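Gemance Tatska youth softball bat

Composite barrel, two-piece build, for players up to under-11s
Stock: ordered in when asked for

We stock this bat because parents keep asking for it. We are less sure than the maker that your child needs one.

The box promises "more pop from the first swing". We have never found a fair way to measure pop. The maker says the barrel is at its best after 100 hits and good for 1000, but doesn't say how hard those hits are or who was swinging. Treat both figures as advertising.

What we can vouch for is the grip, which is thin and tacky and suits small hands, and the end cap, which has stayed put on both our loan bats. The paint chips early.

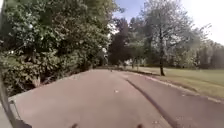
Sizes and price

Lengths run from 26 to 30 inches. Most under-10s who try the loan bats go home wanting the longest and play better with the one below it. Price is £156, with no club discount, as Gemance won't give us one.

The Gustine alloy bat costs less than half that. It stings more on a mishit and sounds like a dropped saucepan. Poul Sveinbjörnsson, who runs our under-10s batting nights, put both in front of eight players in July and couldn't tell from the hitting which was which. Eight children is no sort of test – but it's eight more than the leaflet mentions.
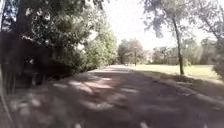
The path through the trees, part sun and part shade.

Care

Keep it out of a hot car. Don't use it on hard rubber machine balls, which will void the guarantee. Turn the bat a little between swings so the wear is spread round the barrel. Gemance also sells a "conditioning sleeve" for it. We don't stock the sleeve and can't see what it does.
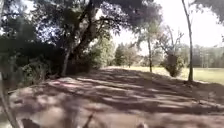

Won Softball Club – Kit and Equipment

Borrow before you buy

Members can take a loan bat for a fortnight. Ask Ye-ji Ki at the kit hatch before practice, from 5.30 pm, and sign the book. Bring it back with the grip still on, please.

Returns

Unused bats only, in the wrapper. A bat that has hit a ball is a used bat, even if it only hit one. Cracks go back to the maker, who will want the receipt and a photo and will take its time answering.

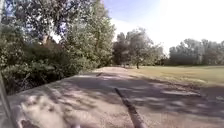

Paved path with trees along the left.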